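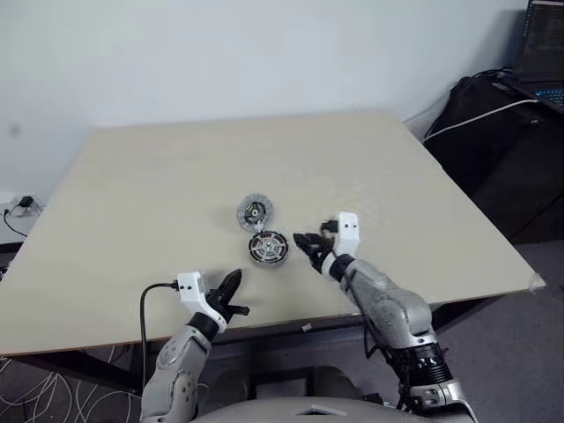

Is a two-arm robot cell worth the money for a small repair shop that opens and closes motors all week? For us it was worth it, but only after we planned a second budget for everything that is not the robot.

I write this review of the Nimora two-arm package after 8 months of use. We are a small shop, and we take apart and put together hub motors, mostly flat ones with a ribbed metal face and copper windings at the rim. My colleague Jana Eichhorn made the first cost plan. In that plan the arms and the hands took almost all of the money, and the line for "other" was 900 euros. This was too little.

What is good. The arms are quiet and they come back to the same point very well. The black multi-finger hands can hold a round part from two sides, and for motor covers this matters more than strength. Service from the seller, Tekberg, answered our letters in one day, two times even on Sunday.

What is less good. The cables are too short for a normal room, so you will buy extensions. The hands are sold with one set of finger pads, and a new set costs 200 euros. We change them more often than the manual tells. Also the training day is not in the price, I had to ask three times before somebody said it clearly.

My advice for planning: ask for a price with spare pads, cables, training and one year of service in the same paper. Then compare. The Kozłowski offer looked more expensive at first, but with all of these inside the difference was only 79 euros - I would have liked to know this before we signed.

The table you can save on. A plain square top is enough, if it is big and does not move. Buy a bigger one than you think, the elbows need space too.

I give four stars from five. We will order a second set of hands in August.

Valbona Zupan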